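Beige plate + blue cup, keep mixing or go back to a set?

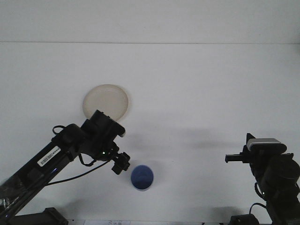
Zevdale, 7 March 2019

tinroofraluca wrote:
Hi all, Raluca Bogdan again, the one who asked about drawer liners. I'm finally replacing our everyday dishes and I've stalled on color. The plate is a flat beige one with a slightly darker raised rim, and the cup is that deep blue inside with a pale edge. The table is plain white and so is the wall behind it. I love the blue. My sister says the plate disappears on white and I should get the whole lot in blue from Rorkeo while they still have them. I've got 400 dollars for everything, bowls included. What would you do?

mugshelf_100 wrote:
Keep the beige! Food looks better on it. I had dark blue plates for years and every scrap of rice showed up like confetti – never again. Blue cups, though, yes please.

R. Jaramillo wrote:
I'm with your sister. White wall, white table, pale plate, it's a bit hospital tray for me. The cup is doing all the work. If you won't go blue, at least get a placemat under there.

tinroofraluca wrote:
Hospital tray, ouch! I do have some oatmeal linen mats, but then we're back to beige on beige, aren't we?

brustitz_bev wrote:
Rutilio, you say placemat in every single thread :) I like it as it is. The darker rim is enough of an outline for me. What I'd ask is how deep the plate is, because it looks very shallow and we eat a lot of soupy things here. Mine from Camacho are like that and the sauce runs straight over the side if you carry one at a tilt.

tinroofraluca wrote:
Yes, it's shallow. Fine for toast and eggs, not great for curry. I was planning on 3 wide bowls for that (there are three of us) and maybe a spare.

mugshelf_100 wrote:
Get more than one spare. We broke two the first winter and the color had changed by the time I reordered.

R. Jaramillo wrote:
Agree on spares, still don't agree on beige. Does the blue stain with tea? My old ones got a brown ring at the bottom and I had to go at them with baking soda every few weeks.

tinroofraluca wrote:
No idea yet, I mostly drink coffee. Okay, I'm leaning beige plates, blue cups, and blue bowls so the two colors look a bit more planned. Ordering in April when I'm paid – shout before then if you hate it.

brustitz_bev wrote:
Blue bowls, yes! Post them when they come.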